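Was vom Schnippeln übrig bleibt

Vor drei Wochen hat mir eine Leserin aus Hestitz geschrieben, sie könne das Wort "Meal Prep" nicht mehr hören. Ich kann es auch nicht mehr hören, habe aber trotzdem einen ganzen Sonntag damit verbracht.
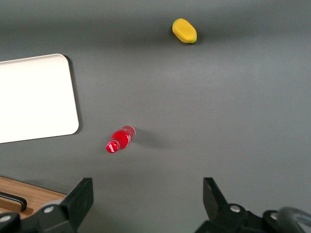 Der Plan stammte von Marites Belmonte, die in Trullitz Kochkurse für Leute gibt, die eigentlich keine Zeit für Kochkurse haben. Er passt auf eine Seite und klingt harmlos: Linsen kochen, Getreide kochen, ein Blech Gemüse in den Ofen, zwei Soßen rühren, alles in Dosen. Veranschlagte Zeit: 124 Minuten. Wer eine solche Zahl hinschreibt, hat sie vermutlich gestoppt, und zwar in einer Küche, in der alle Messer scharf sind.

Bei mir waren nach 45 Minuten die Zwiebeln geschnitten. Die Linsen kochten da schon, das muss ich zu meiner Verteidigung sagen - sie kochten sogar ausgesprochen gründlich und waren am Ende eher ein Aufstrich. Das Gemüse kam bei 200 Grad in den Ofen und wurde ordentlich, bis auf die Zucchini, die in jedem Ofen der Welt tut, was sie will.

Dann die Dosen. Ich besitze eine Schublade voller Dosen und eine zweite voller Deckel, und diese beiden Bestände haben sich über die Jahre auseinandergelebt. Gepasst haben 3. Der Rest der Woche wohnte also in Müslischalen unter umgedrehten Untertassen, was im Kühlschrank sehr hübsch aussieht, bis man an die Milch möchte.

Montag und Dienstag war ich unerträglich. Ich habe im Büro ungefragt von meiner Petersiliensoße erzählt. Am Mittwoch schmeckte alles nach Kreuzkümmel, auch das, wo keiner dran war. Am Donnerstag gab es Pizza.

Weitermachen werde ich wohl trotzdem, allerdings in klein. Kollegin Nesma Filali kocht seit Jahren nur eine einzige Sache vor, nämlich einen Topf Kichererbsen, und entscheidet jeden Abend neu, was daraus wird. Das klingt nach wenig, spart aber den Abwasch von elf Schüsseln und eine Menge Selbstachtung.

Der Plan von Frau Belmonte liegt in der Redaktion aus, auf Wunsch schicken wir ihn per Mail. Wer es tatsächlich in der angegebenen Zeit schafft, darf uns das gern schreiben. Wir drucken es dann vielleicht ab - ganz hinten, klein.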